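Week 2 handout: What a force field can and can't tell you
Molecular Modeling for Chemists, instructor Ama Zakaria
Posted 2021-01-14

Read the Lengyel notes before class, at least up to the part on torsions. The lab section with Tín Bùi will assume you have.

1. Where we left off

A classical force field treats atoms as charged balls joined by springs. Bond stretching and angle bending are usually harmonic, torsions are a short cosine series, and everything else goes into Lennard-Jones and Coulomb terms. Electrons don't appear anywhere. Bonds can't break in a standard harmonic model, so if someone shows you a reaction barrier from one, ask what they did.

The parameters were fitted to something: liquid densities, heats of vaporization, quantum calculations on small fragments. Papers often say a force field was "validated" when they mean it reproduces the data it was fitted to. I don't count that, and you shouldn't either.

2. Sampling

Most bad results I see come from short runs. A student shows me a flat energy trace and calls the system equilibrated. Total energy is a poor witness here. In a solvated system it is mostly water, and water relaxes fast while your solute may be stuck in one rotamer the whole time. 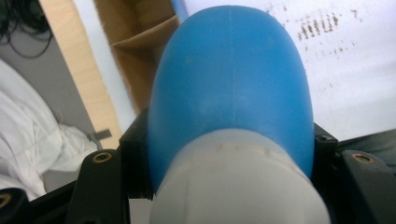
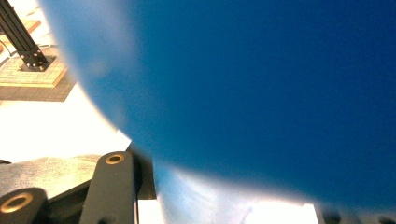
Plot the slow thing you care about, whatever that is, and start again from a different geometry. If two runs disagree, you have no average to report yet. Last year's class ran 18 copies of the same small peptide from different starting structures, and 2 of them never left the basin they started in. Averaging those in with the rest gave a very respectable error bar – and a wrong one.

On error bars generally: frames saved close together in time are correlated. A file with 1058 frames does not hold 1058 independent measurements. Use block averaging and let the block length grow until the estimate levels off. If it never levels off, say so in your report.

3. Cutoffs and long-range terms

Plain truncation of Coulomb interactions causes artifacts, especially with ions. Use Ewald or one of its mesh versions. These assume periodic images, so a small box has problems of its own. I'm not convinced by the usual rules of thumb for box size. Try two sizes and compare.

4. For the lab

Run the Nurport input for 72 hours of wall time at most. Hand in the torsion histogram, your block-averaging plot and one paragraph on what you don't trust in your own numbers. Pavithra Venkataraman will grade the paragraph, and "more sampling is needed" will not get credit unless you say of what.

Reading for next time: Szűcs, chapter on thermostats, skipping the proofs.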